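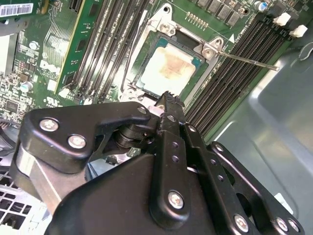
Wanted: people who doubt their computer needs replacing

Tutov is looking for 257 households to take part in a study of how long home and office computers stay useful. We start in October and run for 11 months. You don't need to know anything about computers. You do need to own one that somebody has told you is too old.

Why we're doing this

Most of us have heard that a desktop is finished after four or five years. We have tried to find out where that number comes from and haven't had much luck. The sources we found were mostly people with new desktops to sell. Repair shops told us something different, but they have a stake in it too, so we don't plan to take their word either.

Last year we put out a short survey and got 2,971 answers. Plenty of people said their machine was "slow." Very few could say slow at what. We don't think a survey can settle this, including ours, so this time we want records kept as things happen.

What you would do

Keep a log, one page a week. Write down what you used the computer for, what annoyed you, and what you did about it. If you pay for a repair or a part, send us a copy of the bill. If you give up and buy a new one, tell us. You stay in the study and you still get paid.

A coordinator from Ruverar will call you once a month. The calls take around 11 minutes. They will not try to fix anything or sell you anything, and if one of them does, we want to hear about it. 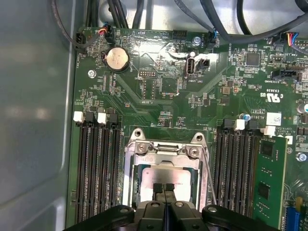 Tseng wrote to us after the first notice went up: I've filled out forms like this before and the results always happened to suit whoever paid. Who's paying for this one, and do I get to see the logs that don't fit?

Fair questions. The money comes from Plasent, which rents office space and owns a lot of old desktops. It would probably like to hear that they're fine. It doesn't see the logs before you do. All of them go up with names removed, dull ones included.

Pay

$400, half at the start and half when the last log is in. Drop out early and you keep the first half.

Who can't join

Anyone who sells or repairs computers for a living, and anyone living with them. Laptops are out this time.

To apply, send us a few lines about your computer and who told you to get rid of it. Applications close 8/29/21.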